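Keeping a Crime Series Straight: Household Tips for TV Viewing

Long cartel and police dramas carry a large cast over several seasons. The following settings and habits reduce missed dialogue and lost plot threads in an ordinary living room.

Subtitles

Set subtitles to the original language track where one exists. In a bilingual series, choose the "forced" option if only the foreign lines need translation. Full captions also print sound cues, and these can give away an off-screen gunshot a moment early. Size: medium, white on a semi-opaque box.

Night scenes

Turn off the power-saving mode and the ambient light sensor. Raise the black level one step at a time until dark coats separate from dark walls, then stop. Place a lamp behind the set. A lamp facing the screen washes out any interior shot.
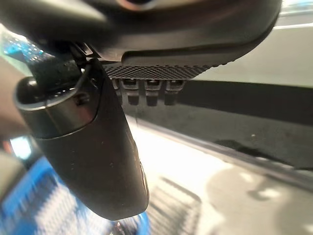
Episode log

Keep one index card per season. Write the episode number, the year in which the action takes place and any death. Do not log motives; they get revised. For the Kunditero box set, 17 cards' worth of notes were reduced to 2 by dropping minor drivers and guards.

Names and aliases

Enter each character under the surname and put the alias in brackets. Informants get a second line with the name of their handler. When a part is recast, keep the old entry and add the season number.

Snacks and breaks

Pour drinks before the recap starts. Use bowls in place of bags, as bag noise covers whispered dialogue. Pause at a change of location, never during a phone call, or the second half of the call will have to be replayed.

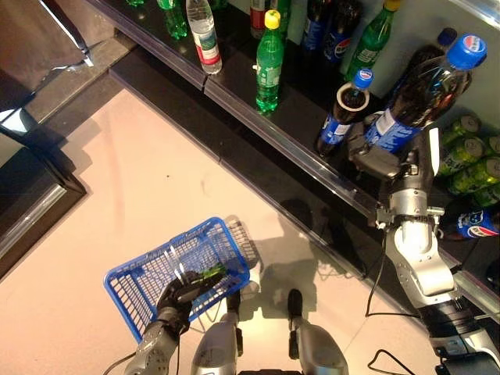
Agata Sorrentino writes that the log fails for any series told in flashback: "I tried it with Bilyk and had the same man dead on one card and alive on the next. Sort by story year and put the episode number in the corner. It took me eight episodes to give up on broadcast order."

Sorting by story year does work for that type of series. Use pencil, and leave two blank lines between years for scenes that are filled in later.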